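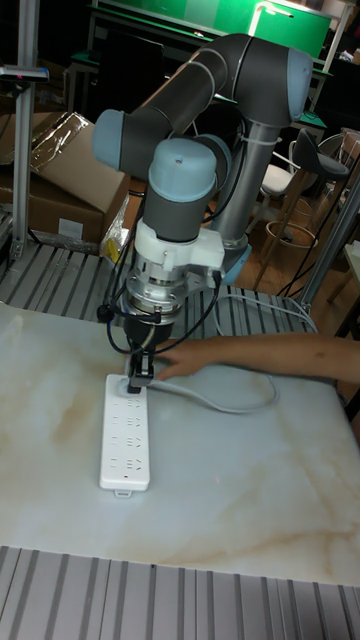 大理石調の天板の上のロボットアームと白い電源タップ

読みもの > 本と歴史 > 著者に聞く

2月26日(木)

『マルシャル渡船史』を書いたクワク・ボアテングさん

川沿いの町ムニクには、橋が架かるまで79年続いた渡し船があった。運航していたのはマルシャル渡船という小さな会社で、社史は残っていない。郷土史家のクワク・ボアテングさんは、その歩みを一冊にまとめ、昨年12月にヤルヌス書房から刊行した。

きっかけは、町の資料室で見つけた乗船券の控えだったという。「4000枚ほしいと印刷所に頼んだ注文書が一緒に綴じてありました。人口の少ない時代にしては多い。誰が乗っていたのか調べたくなりました」

控えの裏には荷物の種類が鉛筆で書かれていた。卵、布地、自転車。対岸の市が立つ曜日には記入が増える。ボアテングさんはこれを町の新聞と突き合わせ、欠航の日も一日ずつ確かめた。「新聞には大きな事故しか載りません。霧で半日止まったというような話は、控えを見ないと分からないんです」

聞き取りにも時間をかけた。最後の船長の娘さんには2回会っている。最初の訪問では渡船の話はほとんど出ず、台所の改装の相談を受けて帰ってきた。二度目に、船着き場の鐘の鳴らし方を教わった。本の101ページに載っている譜面がそれである。

書き残したこともある。料金がたびたび変わった理由は、会社の帳簿が見つからず、推測にとどめた。「分からないところは分からないと書きました。読んだ方から帳簿が出てくれば、改訂版で直します」

現在は上流の製材所跡を調べている。刊行の時期は決まっていない。

シェア 79 コメント 2

当サイトではCookieを使用しています。閲覧を続けると、使用に同意したものとみなします。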